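Week 2: What the Table Is Telling You
Notes for the evening course in household history

Most of us lay a table the way our parents did and call it taste. The Ranico inventory, all 863 entries of it, is mostly crockery. Read it for next time, or at least read the first 40 and look tired.

Terms to know: service, setting, cover, best.

"Best" is the awkward one. Best plates were owned in order not to be used. One household in the inventory kept 14 and seems to have eaten off something else entirely.

Coloured glass muddles the picture, being cheap to some buyers and showy to others.
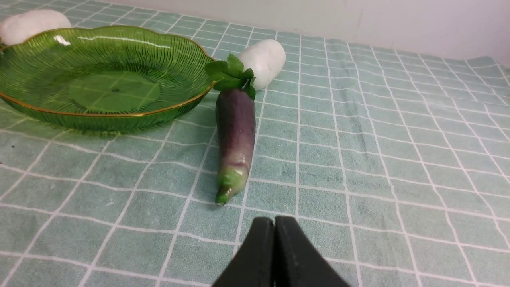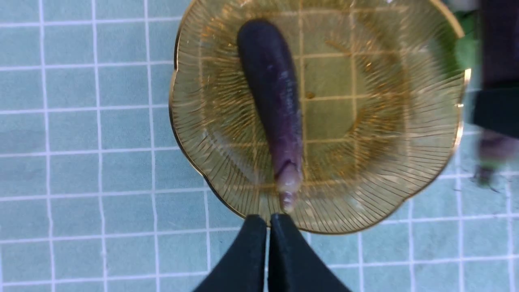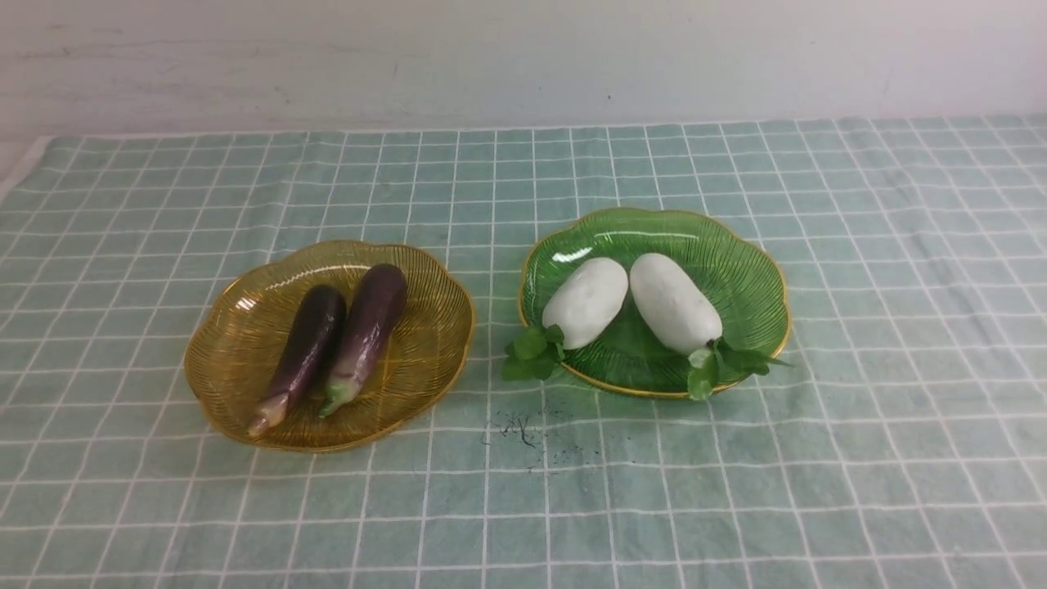
Scalloped glass with a gold-coloured rim, on a gridded surface.

Acharya argues that display came first and dinner second. Vikau disagrees, at length. Bring a view, and one object from your own cupboard that you are afraid to wash.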